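Wistwood Allotments and Gardens Association
Minutes of the March meeting, held in the back room at Lenham Road, 7.30 start (nearer quarter to)

In the chair: Chibuzor Akande. Apologies as per the sheet.

1. Last minutes
Agreed. One correction, the skip was paid for by the site and not by the plot holders. Signed.

2. Water
Main tap on the lower path still dripping. Fastico came out, looked, said the washer is fine and it's the seat of the valve. Quote is £505 inc. VAT for the valve plus a new length of pipe to the second trough. Some felt this was steep. Second quote to be got from Holzer before anything is signed. Water stays off on the lower path till then, upper path on as normal. Please do not turn the stopcock yourselves, it was left half open twice in the winter and the meter cupboard flooded.

3. Money
Balance £2419 after the insurance went out. Rents due end of the month. 4 plots still owing from last year, letters to go this week. Chair asked whether we charge a late fee. We can, under the rules, never have. Left as is.

4. Plots
Plot 2 given up, very overgrown at the hedge end. Agreed to split it into two halves as the waiting list is mostly asking for small ones. Needs strimming and the old carpet lifting first. Question about the greenhouse on it, half the panes gone. Offer to members, first to ask, must take all of it including the base.

5. Bonfires
Long discussion. Complaints again from the houses behind. Proposal to ban outright from April to September, carried, 2 against. Winter fires allowed after dusk only, dry stuff, no treated timber. Notice to go on the gate.

6. Seed order
Potatoes are in, collect from the shed Saturday mornings or ask. Onion sets short by one bag, supplier will credit. Anyone who orderd broad beans and hasn't had them, speak to Chibuzor.

7. AOB
Gate code changing, new one by text not email. Hedge on the road side to be left now until nesting is over. Rat seen by the compost bays, no cooked food in there please. Shed key missing, the one with green tape, check your coat pockets.

Closed 9.10. Next meeting same room, seed swap beforehand so bring labled packets.
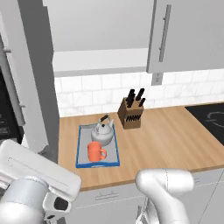
Addition to item 4, missed off when typing up: deposit on the half plots to be the same as on a full one, refunded if left tidy. Agreed by all.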